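Call for participants: working group on good practice in hand-held gripper recording

Drallska is looking for people to help write and test a shop-floor code of practice for recording household handling tasks with hand-held grippers. We need working operators, shift leads, data checkers and people with a background in workplace safety. You do not need to be an engineer. Places are paid, part-time and fixed-term.

Posted December 6, 2020

Background

Drallska runs shared recording halls where operators carry out ordinary jobs such as folding, wiping, sorting and bed making with a gripper held in the hand. The recordings are later used to train robot arms. Each hall has grown its own habits over time. One site restarts a take whenever a cloth slips, another keeps the slip and marks it. One site lets people walk behind a station during a take and another has tape on the floor.

In October we compared the written instructions in use at our sites and found 31 separate rules on handling soft items alone, several of which contradict each other. The working group will replace these with one document, to be known as the Oston code, that a new operator can read before a first shift.
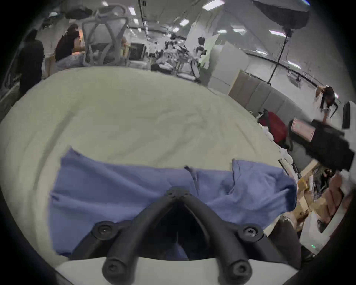 Soft items are the first subject the group will take up. Cloth, towels and bed covers behave differently each time they are picked up, and most of the disagreements between sites come from them. Hard items such as cups and boxes will follow in the second half of the work.

What the code will cover

Start and end of a take. Where the fingers should be before recording begins, how long to hold still, and when a take counts as finished.

Contact with the surface underneath. How far the fingers may press into a mattress, table covering or similar, and what to do if the cover is dragged out of place.

Failed grasps. Whether they are kept, how they are labelled and who makes the decision.

Shared space. Distances between stations, walking routes, and what people at neighbouring stations need to be told.

People in view. Consent, notices at the door, and how somebody asks for a recording to be removed.

Labelling of devices. Every gripper should carry a mark that can be read without picking it up. Handwritten labels are allowed for now and the group will decide if they stay.

Breaks and strain. Longest time on one task, changing hands, and reporting of wrist or shoulder pain.

Lighting and stands. Placing of tall stands beside beds and tables, and routing of cables.

What you would do

Read the existing instructions before the first meeting. They come to 759 numbered paragraphs across all sites, and you will be given a share of them, not the whole set.

Attend meetings by video, one evening every fortnight.

Take part in trial shifts at a recording hall, using the draft rules as written and noting each place where they are unclear, slow you down or cannot be followed. Trial shifts take place during normal working hours with other stations in use.
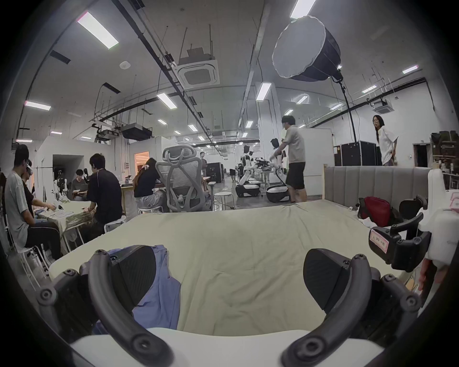 Who can apply

We would like to hear from people who fit at least one of these descriptions:

- operators with three months or more of regular work with a hand-held gripper, at any company
- people who check or label recordings and know which faults come up most often
- shift leads or floor supervisors in a hall, lab or workshop with several stations
- safety representatives, occupational therapists or others who understand repeated hand work
- people who have appeared in recordings without operating anything and have views on how they were told about it

You must be 18 or over, able to read and comment on documents in English, and free for the trial shifts. Operators will need to be able to stand and bend for part of a shift. If that is a difficulty, say so in your application, as seated stations can be arranged and we want the rules tested there too.

Drallska staff may apply with the agreement of their line manager. Staff from Rirno and Lim, who use the same halls, may apply directly.

Payment and terms

Each member receives 3000 in total, paid in two equal parts, the first after the soft items draft is complete and the second at the end. Travel to trial shifts is refunded on receipts. Meals are provided on site.

Members are named in the finished code unless they ask not to be. Comments made in meetings are noted without names. You may disagree with a rule in writing and the disagreement will be printed in the annex.

Members do not have to sign over any rights in earlier work. Recordings made during trial shifts are used for checking the rules and are not added to any training set.

How to apply

Send a letter of no more than two pages to Bheki Radebe, Working Practice, Drallska, quoting reference 597. Tell us:

- what work you do now and how long you have done it
- one rule you work under that you would keep, and one you would change
- which of the topics listed in this call you know best
- any dates on which you could not attend a trial shift

A CV is not needed. Please do not send sample recordings.

Letters are read by two people separately. Applicants on the short list will be invited to a half-hour conversation by video and will see the questions beforehand. Those who are not chosen can ask to be put on the reader list, which receives each draft and may comment on it. The reader list is unpaid.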